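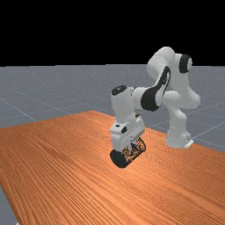 One early reader of this card asked why a simulated set needs house rules at all, when no finger can get pinched and a bad run costs a bit of electricity. Fair question, and I got it in some form from nearly everyone who read the draft! My answer is that the arm in a simulator will happily do things a real arm must never do, and whatever learns from the data learns those things too. So the rules stay, and they take up most of this page.

Mesine: tabletop arm episodes, with the rules we collect them by

Last edited 9/11/23

What's in here

Mesine is a set of 732 short episodes of a white arm working over a wood-grain table in simulation. Each episode comes with views from outside the arm and one from close in at the hand, plus joint positions, gripper commands and a small text file of notes. I put it together at Harden, using our in-house simulator, Kodikara (yes, the name is hard to type, I'm sorry, I didn't pick it). The viewer we check everything in is called Jakow and it lives in its own repo.

I wrote this card for two kinds of people: the ones who want to train something on the data, and the ones who want to add episodes of their own. If you're the first kind, you can skip down to "Known problems" and "Please don't". If you're the second kind, sit down with a coffee and read the whole thing, because I will send your episodes back otherwise. I've done it to friends.

Folder layout

episodes/ has one folder per episode, numbered, with gaps where things got pulled
views/ sits inside each episode folder, one subfolder per camera
state.csv is joint positions, one row per step
grip.csv is the gripper command, same steps as state.csv
notes.txt is free text, written by whoever ran the episode
rules_version.txt says which version of the rules below was in force

The gaps in the numbering are on purpose. When an episode gets pulled, its number is retired and never handed out again. I once reused a number in a different project and spent most of January working out why two people's results didn't match, so please, no recycling.

The rules (version 2)

Version 1 was a list on a shared page that people read once and forgot. This version is checked by a script wherever a script can check it, and by a person in Jakow wherever it can't.

1. Real limits, always. Joint speed, joint range and gripper force are set to what you'd allow on a physical arm with a person standing nearby. Kodikara will let you turn them off. Don't. The fast episodes look terrific in a demo and they teach terrible manners.

2. Slow down near the table. We draw an invisible plane over the tabletop, and below that plane the hand moves at the low speed setting. The height of the plane is in config/table.yaml and it's the same for every episode in the set. If your task truly needs a different height, open an issue first and let's talk.

3. Fingers open before you come down. The gripper command has to be at open, and has to have been at open for 17 steps, before the hand crosses the plane on the way in. I picked 17 by trying it out and I'm not especially attached to it, but it's in the checker now, so that's the number!

4. No pushing through. If the hand meets the table or the object and keeps getting told to go further, the episode is marked as a contact fault. We keep contact faults (they're useful, see below) but they go under episodes/faults and they never get mixed into the main folder. A contact fault that someone "fixed" by trimming the last few steps is the worst thing you can send me. I'd much prefer the ugly one.

5. Every camera, every step. The hand view is the one people tend to drop to save space, and it's the one I go to first when something looks off. Check that the hand view is saving before you start a batch.
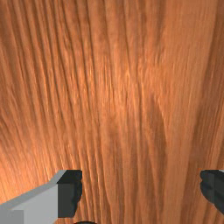

6. Don't dress the set. The table, the floor and the lighting stay as they are in the base file. I know the temptation, I've added a mug or two in my time. Random clutter is a fine idea for another set, and there's a branch where you can play with it, but in Mesine I want a change in the result to come from a change in the motion.

7. Write the note before the next run. Two lines is plenty. What you were trying to do, and anything that surprised you. Notes written at the end of a batch all say "fine" and I can't do a thing with them.

8. Stop means stop. The stop key in Kodikara freezes the arm and closes the episode. You can't resume it. People have asked for a resume button and the answer is still no, and I'll try to explain that one properly.

Why stop can't be undone

On a real cell, when somebody hits the stop, you walk over, you look, you clear whatever needs clearing, and then a person makes a decision to start again. Starting again is its own act. I wanted people who collect data here to have that in their fingers, so that when they move over to hardware they don't go hunting for a button that picks up where it left off.

There's a boring data reason too. A resumed episode has a pause in it that looks like nothing in the joint file, and then the arm moves off from a standstill for no cause a model could ever work out. We had a few of those in version 1 and they made a trained arm freeze over the table now and then, just sort of thinking about it. Funny the first time!
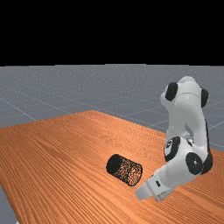

So a stopped episode is a finished episode, and it gets the stopped flag in its notes file. You're welcome to start a fresh one from the same layout. The layout seed is printed in the window when the episode closes, so copy it down or turn on the log.

How an episode gets in

You run it, you write your note, and you push it to the incoming folder. The script looks at limits, the slow plane, the open-fingers rule, missing views and mismatched step counts. If it's unhappy it says so in one line and tells you the step number. Then somebody who didn't run the episode opens it in Jakow and watches it all the way through at normal speed. All the way through, please. I've caught myself skipping ahead on a long batch, and I missed a jump in the wrist that a first-time user found in a day.

The reviewer has three choices: in, faults, or pulled. "In, but a bit weird" used to be a fourth choice and it filled up so quickly that we took it away. If you're stuck between two, pick the stricter one and write down why in the notes.

We review in batches of 100. After that my eyes glaze over, and I'm told I'm not special in this. Take a walk between batches.

What the rules don't cover

I want to be plain about this part, since a page full of numbered rules can look more official than it is. These are house rules for collecting simulated data. They aren't a safety standard, they haven't been checked against one, and following them doesn't make a real robot cell safe. If you're putting a policy trained on Mesine onto a physical arm, you need your own risk assessment done by somebody who's trained to do one, on your arm, with your gripper, in your room. Start with the hardware limits lower than you think you need. Keep a hand on the stop.

I also don't want anyone quoting our speed settings as "the safe speed". They're the settings that suited our arm model and our table. Yours will be different.

Known problems

The surface of the object and the grain of the table are both busy, and in some views they run together more than I'd like. If you're doing anything with edges or outlines, look at a handful of episodes by eye before you trust your numbers.

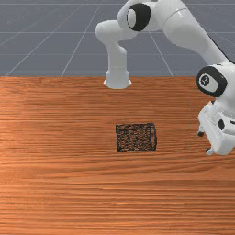
Contact in Kodikara is stiffer than in life. Things stop dead that would really give a little, and the force readings near the table are spiky for that reason. I left force out of the main files completely. It's in the raw dump if you ask, with a warning label.

The background is very plain, by design, and a model trained only on this will be shocked by an ordinary office. Mix in something else before you take it outside.

The earliest episodes were collected under version 1 and re-checked later. They pass the script, but their notes are thin, and a few just say "ok". You can filter them out with rules_version.txt.

Please don't

Don't use the faults folder as extra training data without treating it as faults. Don't remove rules_version.txt when you repackage the set. Don't crop out the hand view and then call the result Mesine (call it anything else you like, I'm easy). And don't report a success rate from simulation in a way that lets a reader think it came from hardware. Put the word "simulated" in the same sentence as the number.

Changing a rule

Rules do change! Open an issue with the rule number in the title, attach two episodes, one that shows the trouble and one that doesn't, and say what you'd write in its place. If it goes in, the version number goes up for the whole set and the old version stays in docs/rules_old so people can see what their older episodes were held to. I read the issues most mornings. Questions about Jakow go to the Jakow repo, and questions about getting a Kodikara build go to the Harden help desk, who are quicker than I am.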